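**Gandlow** is a hexcrawl setting for pen and paper fantasy games, first put out as a 56 page zine by Plirbridge. Rules-light. Most groups run it with whatever system they already own. Current text is the second printing; an earlier playtest version, called Proto, had no magic rules at all.

## Setting

One river valley, one walled town (Fagerlund), 125 numbered hexes. The valley floods every spring and the low hexes change terrain type when it does. Travel in a flooded hex costs double. The town is the only safe place to rest in wet season, so parties tend to plan short loops out and back.
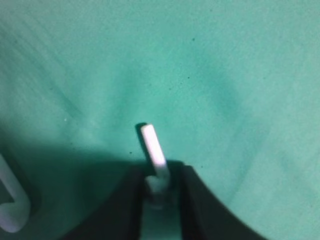

Terrain in Gandlow is kept deliberately vague. The book gives a hex type and one landmark, the referee does the rest. No official battle maps exist. Many tables just throw a cloth down and play on that, and a teal-green one with soft folds in it does fine for marsh: call the creases ditches, the shadowed dips deep water. Movement is by hand spans, not squares. Cover is a ruling, there is no table for it.

## Play

Each session is one trip. Players pick a hex before leaving town and the referee rolls weather, then encounters, then rumors. Supplies are tracked as a single number per party. Run out and every hex after that costs a wound. Treasure counts for experience only once its back inside the walls.

Character death is common. New characters start at first level but may inherit one item.

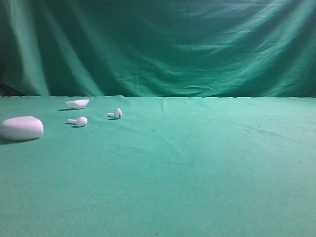 *Green cloth laid flat, with a wrinkled green backdrop behind.*

## Printings

- Proto: free, text only. No map.
- First printing: stapled, sold out by June.
- Second printing: 2,267 copies. Adds 55 rumors and fixes the flood table, wich had two entries for the same roll.

## Reception

Mostly good. Praise for the flood rules, complaints about the index (there isn't one). The supply number splits people. Some groups drop it and go back to counting rations.

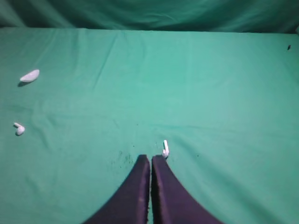 Plirbridge replied that the supply number was staying, that it had been tested both ways and ration counting slowed every trip down, and that anyone who wanted torches and rope tracked seperately could write it on the back of the sheet.

## See also

- Hexcrawl
- West marches play
- Wilderness encounter tables

Last edited 4/29/19. Needs sources for the first printing section.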